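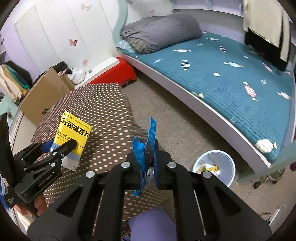

Ilídio Neves says he will spend his first month as director of the Mavcombe Civic Trust walking the town, street by street, before he puts anything on paper. He takes over at the charity in September.

The trust looks after 39 benches, two drinking fountains and the planted beds along Dromine Road, and gives small grants to residents who want to tidy up a shared space. It has 535 paying members, most of them in the older streets near the harbour.

Neves, 39, comes from the parks department in Estby, where he ran the street tree programme. He said Mavcombe had good bones but too many bare corners, and that the eastern end of town had been left out of the trust's work for years.

"People there pay the same subscription and they get a litter bin," he said.

His first job will be the Carvalho Steps, which have been shut at the top since a retaining wall moved last winter. The trust has raised 90 per cent of the money for the repair and hopes to let the contract before Christmas. The council owns the land on one side – the other belongs to a private landlord, and talks over access are still going on.

The trust's office has also moved, to two rooms above the old post office in Dromine Road. It is open to callers on Thursday mornings. Members can meet Neves there from 10am on his first Thursday in the post.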